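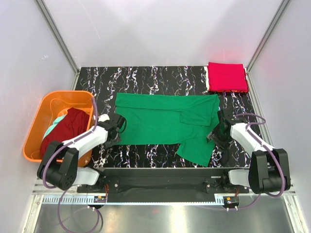

My sister rang at 6 in the morning to tell me Dad had sold the boat. She wasn't even upset, she just wanted to be the one to say it first, which is how she's been since we were kids. I lay there with the phone on my chest and thought about the Hatano, which was a daft name for a tinny with a patched hull, but Dad got it from the bloke he bought it off and said it was bad luck to change it. I had a green shirt I used to wear out on it, short sleeves, the same green as the one spread out on the black marbly top there with a sleeve folded back over the body. Mine smelled of bait no matter how many times Mum put it through. I wore it every summer until the buttons wouldn't meet, and then I wore it open!

Anyway, I drove down. It's two hours if you don't stop at Furker for a pie, and I stopped at Furker for a pie.

Dad was in the shed with the radio going, sorting sinkers into jars as if he still had somewhere to drop them. "You've heard," he said. I said I'd heard. He told me he got 200 dollars for it, and I said that was robbery, and he said yes, but he wasn't sure who'd robbed who, given the state of the motor.

"Who bought it?"

"Girl from up Twal way. Xiaoyan Qian. She's going to paint it."

I don't know why the paint was what got me. I went out and stood on the ramp for a bit (the tide was right down, all mud and crabs) and there was the mark on the concrete where the keel used to scrape because neither of us could ever be bothered lifting it properly. Mum used to yell at us about that from the kitchen window. You could hear her clear across the inlet.

When I came back in he'd put the kettle on and got out the good biscuits, so I knew he felt bad. We had our tea and talked about the neighbour's fence. Then he went quiet, and he said the last time he took her out he'd sat off the point for the whole morning and never put a line in. Just sat there with his thermos. He reckoned that was when he knew.

I asked him why he didn't ring me. I'd have come, I said. I'd have come out with him one more time, I'd have even gutted the fish. 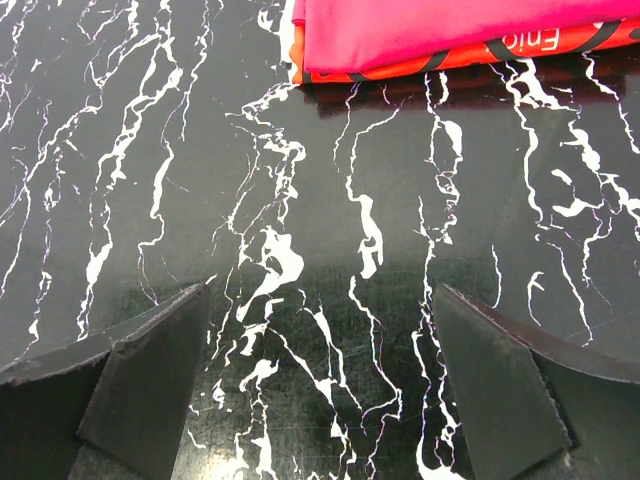

Xiaoyan reckoned he'd told her a different story altogether, that he was selling because his son got seasick and was too proud to say so. She told me this on the phone in December, when I finally worked up the nerve to ring and ask how the old boat was going, and she was laughing so hard I had to wait for her to finish.

"I was sick once," I said. "I was 8."

"He said every time."

Well, okay, it was most times. But I never thought he'd noticed! I used to hang over the far side and pretend I was looking for squid.

She'd painted it yellow, she said, and kept the name. Then she asked if I wanted to come out on it some weekend, if the weather held, and I said I'd have to check with Dad. He was in the next room with the cricket on, and he'd already turned the sound down to listen.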